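Search products, manuals and parts

Isent Gear Loading Cell - Demonstrations and Open Day
Posted in October by Savvas Katsaros
Filed under: Assembly cells > Small parts > See it running

The Isent is a one-arm cell for placing small metal parts onto a carrier plate. It is meant for shops that build gearboxes, hand tools and similar assemblies in short runs, where a dedicated loading machine would sit idle most of the week. We sell it as a complete cell with the arm, gripper, sensor, controller and work mat.

You can see it running on Thursday at our Ceterley showroom. Demonstrations start at 10 a.m. and repeat through the day. The part we use is a steel bevel gear, and the job is to get the gears from the mat onto a round plate with an open center. Visitors watch from behind the green line on the floor.

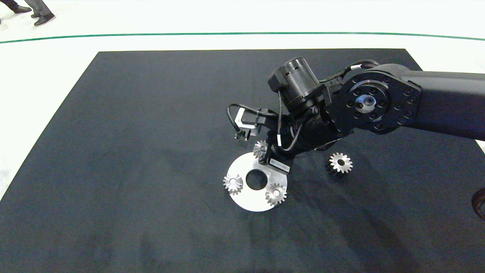
What the demonstration covers

Each session lasts 19 minutes, with time for questions afterward. Pentti Miettinen runs the morning sessions and Aarne Toivonen takes over after lunch. They will go through:

- picking up a gear from the mat and setting it on the plate
- changing the part type at the controller
- what the cell does when a pick fails, and how an operator clears it
- a full stop and restart

The gears are put down on the mat by hand and don't have to be lined up first. Very shiny parts can be harder to locate than dull ones, so if yours are polished or plated, please bring a few along. We can usually try them the same day - parts need to be clean and free of oil.

The gripper can be taken off without disconnecting the arm. Ask Pentti to show you the change if you plan to run more than one size of gear, as it affects which finger set you should order.
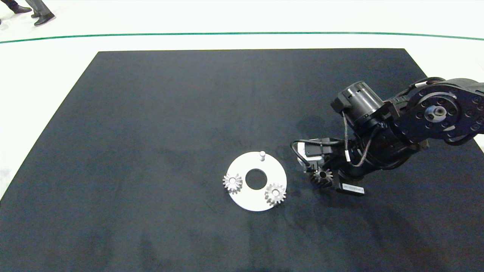

Photo: Impi Ahonen / Isent

What comes with the cell

The standard package includes the arm and controller, one gripper with 2 sets of fingers, the sensor and its bracket, a work mat, and the Cidum software for teaching positions. Cidum runs on an ordinary Windows laptop, which is not included. Carrier plates are made to your drawing and quoted separately. Allow three weeks for the first plate and less for repeats.

The mat is a wear item. It picks up marks with use, and these don't affect the picking. Replace it when the surface starts to lift or curl at the edges.

Training is one day at your site. It covers daily checks, teaching a new part and basic fault clearing. Most customers send two operators and someone from maintenance.

Trial runs

If you want more than a demonstration, we offer a paid trial on your own parts. Send us 60 pieces and a drawing of the plate, and we will run 1,000 placements, reusing the pieces as needed. You get a written report with cycle times and every failed pick listed. The trial fee is taken off the price if you order the cell.

Visiting

The showroom is at the back of the Gündoğdu building, with parking by the loading dock. Sign in at the front desk. Closed shoes are required on the demonstration floor - we don't keep spares.

Places are free, but each session is kept small, so please book a time. For bookings and trial quotes, contact Miłosz Borkowska in the sales office.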